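January, late, kitchen table
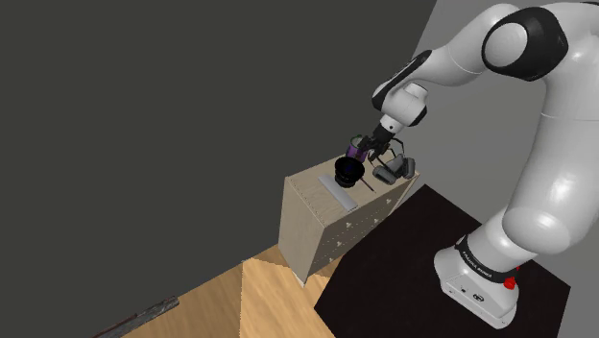 The dresser task in the simulator, with the arm beside the cup.

They put this up on the big monitor by the time clock at Clandham today, and it was still up when I left. A drawn dresser, a drawn bowl, a tray, a purple cup and a white arm reaching down beside it. Under it somebody had typed "Coming to Line 4," which I suppose was meant to cheer us up.

I have worked returns at Clandham for 12 years. People send back furniture and housewares, we open the boxes, see what's there, decide if it can go out again, clean it, pack it. So I know a little about cups and bowls. I know what it's like to pick up a cup that has been mailed back to us with coffee still in it.

The meeting was at 2, in the break room, with the vending machine humming through all of it. The project is called Kadine. The software comes from an outfit named Vincze, and they sent a young man with a laptop who was polite and talked fast. He said the arm learns in the computer first, thousands of tries on made-up furniture, and by the time it gets to us it will already know most of the job. He used the word "teammate" so often that the woman next to me started making marks on her napkin.

I asked what it does when the cup is cracked. He said damage detection is in a later phase. I asked who checks for cracks until the later phase, and he said that would be a human in the loop. I've been called a lot of things in that building but that was a new one.

I keep going back to the picture. The floor in it is clean. There's a pole or rod of some kind lying down by the wall and otherwise nothing in the way, no cardboard, no tape, no foam peanuts stuck to everything. A bowl, a cup, a tray, a thin little stick, all on top of a dresser, out in the open. My morning was a dresser with the drawers swapped around, a dead moth, and a lamp somebody had packed in bath towels. I said so to the young man, in nicer words, and he wrote it down. He seemed glad to have it. Maybe it goes into the computer now and the next dresser they draw will have a moth in it. If so I'd like to be paid for the moth.

The number they gave us was 85. The arm gets it right 85 percent of the time. He said it like good news. I did the sum on the drive home and if I put 15 out of every hundred pieces in the wrong bin I would be out of work by lunch. When I brought this up the floor manager said it wasn't a fair comparison, as the arm doesn't get tired. All right. I get tired. I also get the other 15.

And that is what bothers me more than losing the job, which I don't think will happen this year anyway. What I think will happen is what went on when they put in the Gurnel sorter. Everyone said it would take the heavy work off us. It took the easy work. The square boxes, the ones with good labels, the ones you could do while talking about your kids. We got what it spit out, all day, one bad box after another, and our rate was set as if we still had the good ones mixed in. My shoulder has never been the same and you won't find that in anybody's slide.

Tried to be fair about it over supper. Picking things up and setting them down for eight hours is no great calling. My wrists would be happy to hand it over. If they said the arm will do the lifting and you will do the judging, and here is a chair, and the same pay, I'd shake its gripper. But I asked about the chair, and there is no chair in the plan. There is a standing station with a screen, and 4 of us will each watch one arm to start. Later, he said, one person could watch several. He didn't say what the rest would be doing by then and the floor manager got very interested in the coffee maker.

The young guys on second shift are excited. One of them asked if he could get trained on it and they said yes, there's a course. I may put my name on the sheet too, mostly so I know what I'm arguing with. Sign-up closes at the end of the month. It asks for "relevant experience" and gives you one line.

Need to call about the shoulder. Also the car is making that noise again on left turns.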